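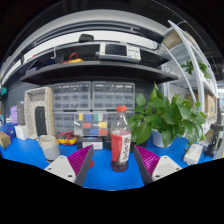
Fig. 1. Bench 3, Wiltison room. Parts cabinets at the back, multimeter with its leads, mug, bottle.

Bench Storage and Drinks Zone, Project Report
Emiliano Cabral
Submitted 19 Oct 2020

1. What the project was

Urkeo is our name for the bench reorganization at Stedus. Started in September. The goal was to get the small parts on bench 3 sorted so a person who has never used it can find a resistor without asking. Second goal, added later by Ms. Cruzado after the spill on bench 1: decide where drinks go. She did not want a flat ban, people are in there for hours.

I took bench 3 because it was the worst one. Also closest to the door.

2. Starting point

Parts were in bags, envelopes, two lunch boxes and a coffee tin. A lot of it unlabeled. Some drawers had three kinds of screw in them, one had a sandwich tie and a fuse. Before moving anything I ran a find test. Ten items on a list, one student, a stopwatch. Results in section 5.

Inventory took longer than planned. I quit writing down individual values after 200 entries and went to families instead (resistors, ceramics, electrolytics, headers, etc). Should have done that from the start.

3. Storage layout

Four drawer cabinets, two on top of two, along the back of the table. Kept them all together. First plan was one cabinet at each corner but then you are reaching over your own work to get at it. See-through drawers help a lot, you can rule out most of them just looking.

Upper cabinets: things people grab all the time. Lower cabinets: things people grab once a month. Problem with the lower ones is stuff gets parked in front of them and then the drawers don't open. Still a problem. The compartment organizer is the main offender, it sits in front of the lower left cabinet. It has colored patches so I wanted it out where you can read it. Did not find a better spot. Suggestions welcome.

Drawer labels: printed, black on white, one family per drawer. Tried handwriting first, my 1s and 7s look the same.

Multimeter stays on the bench, on the left. Leads get wrapped on the meter when you're done. I wrote this as a rule and people mostly do it. Used to be that the leads ended up in a drawer and the meter was somewhere else so this is progress.

4. Drinks zone

Options looked at:
- shelf by the door (no one walked over there, tested for a week)
- a hook-on cup holder (would not fit the table edge)
- a coaster on the bench itself

Went with the coaster. It's dark red, the tabletop is bright blue, you see it right away. Rule is bottle goes on the coaster with the cap on. Mugs are allowed but only on the left side, away from the cabinets.
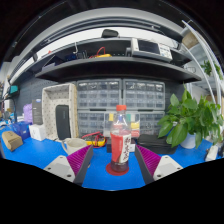 Fig. 2. Bottle on the coaster, cap on. Mug to the left.

The coaster has no fixed mark on the table, so it drifts. I found it in a different place nearly every time I came in. Tape outline is on the to do list. A bottle next to the coaster is no use, and I counted those as a miss in the checks below even if the cap was on.

Mugs are the weak point. No lid. Ms. Cruzado is OK with it for now but said one more spill and mugs go to the door shelf, so pleae keep them left.

5. Results

Find test, same ten items both times. Before: 39 minutes, and two items never found. After: 3 minutes, all ten found. Different student the second time, which I know is not ideal, the first one had seen the list already.

Drinks checks: I did 37 of these at random times over the project. Misses were mainly in the first week and mainly drinks put down wherever there was space. No spills on bench 3 so far. That doesn't prove much, there weren't any before either, the spill was bench 1.

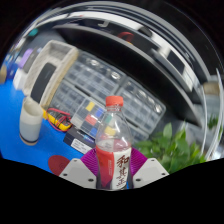 Screws were the slowest item in both tests. Metric and inch are in neighboring drawers and the heads look identical through the plastic. Next version should put them in separate cabinets. I'd also give the inch ones a different color label.

6. Not done

- tape outline for coaster
- somewhere better for the organizer
- soft cases and the basket, they need a home that isnt the table
- list of drawer contents taped inside the door
- bench 1 and 2, same treatment, needs another person

Cost was low, label tape only, everything else was already in the room. Spare label rolls are in the bottom right cabinet, last drawer.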